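**Relatório de progresso, segundo período**
Projeto Clorkness: regras de boa prática para recolha de demonstrações com pinça manual
Para: Fundo Maes

Neste período terminámos a versão 2 das regras internas e começámos a aplicá-las nas instalações da Zunwood. A versão 1 tinha 40 regras e os operadores queixavam-se, com razão, de que era comprida demais. A nova tem 20. Retirámos as repetições e passámos para um anexo tudo o que diz respeito à calibração.

Foram gravados até agora 683 episódios, dos quais cerca de 300 já segundo a versão 2. Os episódios antigos ficam no arquivo, com etiqueta própria, e não entram na avaliação final.

A regra que deu mais discussão foi a 7, sobre objetos de vidro no chão. Ela pede que a pinça se aproxime aberta, com as pontas dos dedos baixas, e que em volta do objeto não haja mais nada pousado. 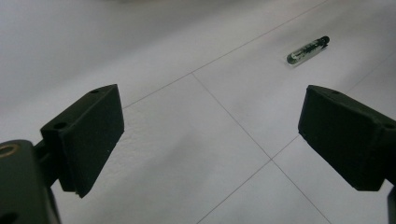
## Segurança e manuseamento do vidro

- Os frascos usados nos ensaios têm de estar fechados com tampa antes de serem colocados no chão.
- Um frasco com fissura é retirado e registado na folha do turno.
- O operador usa calçado fechado e óculos de proteção.
- Os parafusos dos dedos são verificados no início de cada sessão.

A última regra ainda não é cumprida sempre. Em setembro vamos juntar a verificação à folha de abertura, que já é obrigatória.

## Pontos em atraso

A Trillusport pediu para rever o texto sobre o consentimento dos operadores e ainda esperamos a resposta. Também falta decidir o limite de desgaste dos dedos: hoje cada equipa decide a olho e os critérios são diferentes. Pedimos ao Fundo que aceite a entrega deste capítulo no próximo período, sem alteração do orçamento.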